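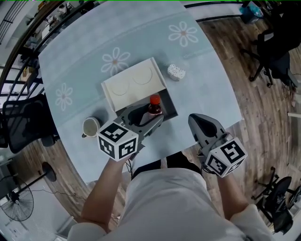 Burgi Aebischer is a Swiss stage and film actress, best known for playing the ferry captain in the drama Tresteck. Critics have praised her dry timing and her remarkable voice, which can fill a hall of 500 seats without a microphone.

Aebischer grew up above her parents' bakery and joined a youth theater at 13. Her first paid job was a walk-on part in a touring comedy. She had six words to say, and one reviewer still picked her out by name!

Her first film was Brarnuvis, a low-budget thriller directed by Thaddäus Schnyder. It was shot in August on a mountain pass and opened in only 6 theaters, but it found a loyal crowd on home video. Schnyder had seen 300 actresses for the role before he met her. The two went on to make four more films together, and the best of them is Tresteck - a slow, funny and deeply moving story of a ferry crew in its last season. Aebischer learned to steer the boat herself and did all of her own scenes at the wheel.

She then went back to the stage for the one-woman show Fodham, in which she plays a whole village, from the priest to the postman's dog. It ran for 489 performances and closed on Sep 5, 2023, with a standing ovation that brought her back out nine times.

Her later screen work includes the family comedy Kälin, where she is wonderful as a grandmother who enters a motorcycle race. She also teaches voice to young actors and has recorded several audiobooks, mostly sea stories.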